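Household and Workplace Chores Programme
Interim progress report to the Ravwood Fund
Prepared by Hsin-yi Kan, programme lead, with contributions from Hok-lam Tam and Chun-yin Fu
Reporting period ending June

1. Purpose of this report

The Fund asked the programme to report at the halfway point on a single question: which ordinary chores, in the home and on the shop floor, can now be handed to a machine without a person standing by. This report sets out the work completed in the period, the results so far, and the changes we propose for the remaining months. Expenditure is reported separately in the usual return.

Our short answer is that a small number of chores can be done unattended under favourable conditions, and that most of those on the agreed list cannot. Wiping a flat, clear surface falls in the first group. Wiping an object with gaps, edges and moving parts falls in the second, and much of this period was spent on that difference.

2. Recording of demonstrations

The agreed list contains 43 chores. For each of them, people carry out the work while their movements are recorded, and the recordings are used to train the control software, which we call Iva. At the close of the period the collection held 2552 accepted demonstrations against a target of 4000. Sessions rejected at review are not included in that figure.

Cleaning tasks were given priority, as agreed at the last meeting with the Fund. They include wiping desks, shelves, tills, keyboards and kitchen worktops. Tidying and folding tasks were recorded in smaller numbers and will be brought forward in the second half. 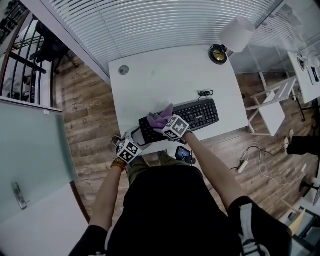
Keyboard cleaning with a cloth, carried out by hand with tracking markers on both hands.

Demonstrations are recorded in two ways. In the first, the person works with their own hands. This gives natural movement and a good pace, and new staff need very little instruction. In the second, the person works through hand-held grippers, so that the movement recorded is closer to one a machine could make. The second method is slower and more tiring, and Wubit Ambaye, who schedules the sessions, has shortened the working blocks for it accordingly. Both methods will continue. Iva performed best in our internal trials when it had been trained on a mixture of the two.

3. Results by type of chore

Flat surfaces. The machine at the Badevwood test room now wipes a clear desk or counter to the standard set out in the original proposal. It keeps an even pressure and covers the whole area. It does not yet recognise a stain that needs a second pass, and it will wipe past a sticky mark as readily as past dust.

Surfaces with objects on them. Performance falls sharply when items have to be lifted, wiped under and put back. The machine handles cups and boxes acceptably. It has difficulty with papers, cables and anything that slides when touched. Shop counters, which are seldom clear during opening hours, remain out of reach for unattended work.

Small equipment. Keyboards, card readers and telephones were chosen to represent the many small items that people clean without much thought. Progress has been slow. Too little pressure leaves dirt between the keys, and too much moves the keyboard across the desk. People correct for this with the other hand, often without noticing that they do so. The machine has to be taught it as a separate skill, and has not yet learned it reliably.

Folding and sorting. Early results only. Towels and plain cloths can be folded if they are first laid flat by a person. Mixed laundry was not attempted in this period.

4. Soft materials 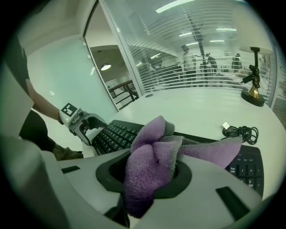

Soft materials remain the main technical difficulty across the programme. A rigid object keeps its shape once it is held, and the software can plan accordingly. A cloth changes shape with every movement, and the part doing the cleaning is often not the part being held. Keyboard cleaning with the hand-held grippers shows the difficulty clearly: the lavender-purple cloth bunches up at the opening of the gripper, and a long flap of it lies over the middle of the keyboard, hiding the keys beneath. A person copes with a hidden surface by feel. Iva relies largely on its cameras and must estimate what it cannot see. Chun-yin Fu is leading a short study of touch sensing at the gripper, and its findings will be included in the final report.

5. Difficulties and changes to the plan

Two matters have affected the timetable. The first is the review of recordings, which takes longer than was allowed for. Every demonstration is checked for tracking errors before it is accepted, and the backlog reached its highest point in the middle of the period. Hok-lam Tam has since introduced an earlier check at the end of each session, and the backlog is falling.

The second is variety. Many of the early demonstrations were made with the same few cloths on the same few desks, and the software performed noticeably worse in unfamiliar rooms. We have asked Hollis Lyons to arrange access to additional sites, with preference given to working shops and occupied homes. This will reduce the number of sessions that can be held each month. We consider the exchange worthwhile and ask the Fund to note it.

6. Work planned for the second half

Recording will continue until the target is met. Tidying tasks will take up a larger share of the sessions. Trials with objects left in place on the surface will be repeated at the new sites, using the same scoring sheet so that the results can be compared.

We request the Fund's agreement to move mixed laundry from the current phase to the next. The chore depends on the handling of soft materials described in section 4, and we do not believe that a useful result can be obtained before that work is further advanced. No additional money is requested in connection with this change.

A list of all chores, with their current ratings, is attached as Annex A. Questions on the report should be addressed to Hsin-yi Kan.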